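Kitchen Counter Work Rules in Pictures
Kanton Robotics Practice Group
Posted 19/03/2026

The pages in this gallery go with the Kanton counter rules, version 2. The rules cover a single robot arm doing ordinary kitchen tasks on a counter that has not been cleared for it. They were drafted in August at our Bismont site and tried out there and at Pennington before anyone was asked to follow them. The full text is 15 pages. What follows is the short form, grouped the way the rules are grouped.

Workspace

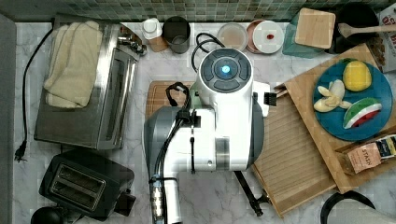

Rule 1 says the counter layout is agreed on before the arm is powered and written on the layout sheet. Items may be close together. They may not be moved by hand while the arm is enabled, even to fix something small. If an item has to be moved, stop the arm, move it, note it on the sheet and start the run again from the beginning.

Heating appliances stay unplugged for the whole session unless the task is about using them. Cords are checked at the same time as the layout. Any cord that the arm could hook with its elbow gets rerouted or taped down. The arm's own cables need enough slack to reach every joint limit, and the clips are checked by pulling on each one – looking at them is not enough.

Gripper approach 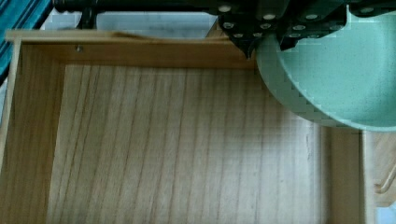 Rule 4 sets the approach speed near rims and side walls. Anything with a raised edge is treated as an obstacle first and a target second. The operator picks one edge to work from and keeps to it for the whole run. Switching sides halfway through was the most common cause of knocked dishes in the Pennington trials, so the rule now requires a full retreat before a new approach.

Wrist views are used for alignment only. They are too close to judge clearance for the rest of the arm, and a second view or a person with a clear line of sight is required. The person watching holds the stop button and does not take notes.

Objects and stand-ins
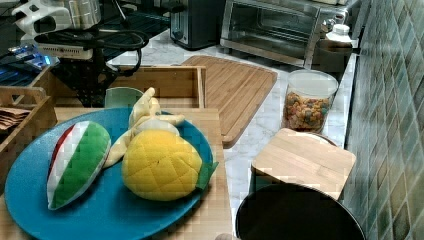 Rule 6 is about what may be handled during training and practice runs. Real food is allowed only after the same task has been completed with stand-ins, and the stand-ins have to be listed by type on the run sheet. Soft ones are preferred for early runs. A plush banana or pineapple on a plate can be squeezed too hard without leaving a mess to clean up. The drawback is that soft goods hide excess force, so grip force is read from the log after each run and not judged by eye.

Sites ask whether stand-ins need to match the real weight. They don't for the early runs. They do for sign-off.

Logs from the drafting period run to 1,041 entries. Wivine, our log viewer, sorts them by rule number, and each site keeps its own copy. A run with no rule number against it is not counted toward sign-off.

Stopping and retreat

Rule 9 is the one most often skipped. At the end of a run the gripper opens, rises straight up and waits. It does not swing sideways over dishes. The operator confirms that the fingers are clear before sending the arm home, and the home move is made at 55 percent of normal speed or less.

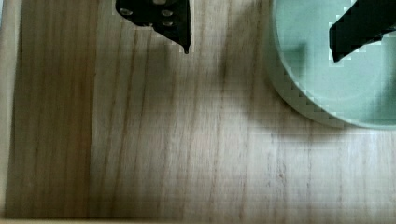 Open gripper by the mint-green dish, one finger above bare wood and the other above the dish.

Changes to the rules are listed on the Kanton revisions page. Sites using an older printed copy should replace the whole set, including the layout sheet.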